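Guide d'installation de l'étal Brollau 858
Section 4. Garnir et entretenir les caissettes
Révision du 2022-06-09

Cette section suppose que le châssis est monté et que les quatre pieds portent au sol. Si ce n'est pas le cas, revenez à la section 3. La notice d'origine affirme que l'étal « se met de niveau tout seul ». Nous l'avons monté sur du carrelage, du parquet et une dalle peinte, et il a fallu chaque fois reprendre les vérins à la clé.

4.1 Avant de commencer

Prévoyez une surface dégagée de 58 cm de profondeur devant l'étal. Le catalogue Simões annonce un garnissage « en quelques minutes ». Comptez plutôt une bonne demi-heure la première fois, davantage si les légumes factices sont encore dans leurs sachets.

1. Sortez toutes les caissettes du carton et posez-les à plat.
2. Passez la main sur les lattes et poncez les échardes au grain fin. Le bois brut est vendu « prêt à l'emploi », ce qui reste à vérifier caissette par caissette.
3. Contrôlez les agrafes du fond. Une agrafe qui dépasse se renfonce au maillet, jamais à la pince.
4. Glissez les caissettes sur les rails en partant de l'avant.

Attention : le fabricant donne une charge allant jusqu'à 13 kg par rail. Il ne précise pas si cette valeur vaut pour une charge répartie ou posée en bout. En l'absence de réponse, répartissez.

4.2 Disposer les légumes factices

5. Commencez par les pièces hautes, tiges en bas, feuilles vers le haut. Elles doivent tenir debout sans colle.
6. Remplissez ensuite les caissettes de pièces rondes. Un papier de calage au fond économise un bon tiers des pièces et ne se remarque pas à distance normale.
7. Reculez de quelques pas et corrigez les trous. 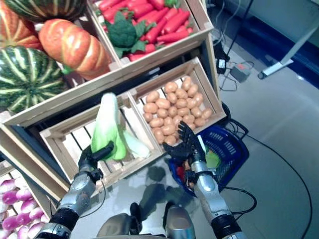
Fig. 4-a. Pak-choï debout dans sa caissette à claire-voie, caissette de pommes de terre à sa droite.

Note : plusieurs revendeurs conseillent de ranger les légumes « par famille botanique ». Nous n'avons rien trouvé à l'appui de ce conseil. Pour un étal pédagogique ou une vitrine, le contraste des couleurs compte davantage, et un client qui cherche les poireaux regarde d'abord où il y a du vert.

8. Fixez les porte-étiquettes sur la latte supérieure. Les clips Durkbridge livrés avec l'étal serrent peu. S'ils glissent, deux points de gomme adhésive au dos suffisent.
9. N'utilisez pas d'agrafeuse murale sur les lattes, même si le dépliant la montre. Le bois se fend dans le fil.

4.3 Dépoussiérage

La fréquence recommandée, « selon besoin », n'engage à rien. Dans un local de passage, retenez une fois par mois, et en janvier doublez la cadence si le chauffage souffle vers l'étal.

10. Retirez les étiquettes.
11. Sortez les pièces d'une seule caissette à la fois.
12. Brossez les lattes à sec, dans le sens du bois.
13. Essuyez les pièces, en finissant par les plus claires.
14. Replacez le tout avant de passer à la caissette suivante.
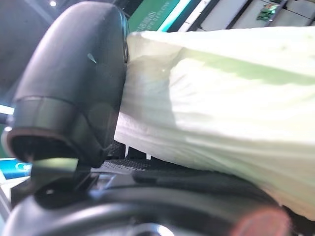
Le spray Ondum Éclat, proposé en option, promet une surface « antipoussière pendant toute la saison ». Nous avons traité la moitié d'un étal et laissé l'autre telle quelle : au bout de trois semaines, impossible de dire laquelle était laquelle. Un simple tissu blanc, même aussi froissé que celui de la photo, convient très bien, et sur du blanc on voit tout de suite si la couleur des pièces déteint. Dans ce cas, arrêtez-vous et essayez à l'eau claire sur une zone cachée. Pas d'alcool, pas de produit à vitres, quoi qu'en dise la foire aux questions du revendeur.

Attention : n'immergez jamais les caissettes. Le bois non traité gonfle et les rails ne les acceptent plus. La garantie exclut ce cas, en petits caractères, page 2 du livret.

4.4 Réglage de l'inclinaison

15. Videz la rangée avant.
16. Desserrez les molettes latérales d'un tour chacune.
17. Amenez le plateau sur le deuxième cran. Le troisième existe, mais les pièces rondes y roulent.
18. Resserrez à la main, puis tirez doucement sur le plateau pour vérifier.

Le cran est censé se signaler par un déclic. Sur notre exemplaire, le déclic se fait entendre aussi entre deux crans, il vaut donc mieux regarder le repère gravé que se fier à l'oreille. 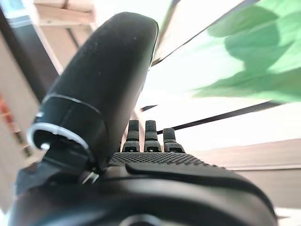
Le repère lui-même est peu lisible sur le côté gauche. Un trait de crayon gras le fait ressortir. Si les deux côtés ne tombent pas en face, reprenez à l'étape 16 sans forcer sur les molettes : leur filetage est en plastique, et le service des pièces détachées ne les vend que par paire.

19. Regarnissez la rangée avant, pièces lourdes au fond.
20. Revérifiez les molettes le lendemain. Les nôtres avaient repris un peu de jeu.

Pour le démontage et le transport, voir la section 5.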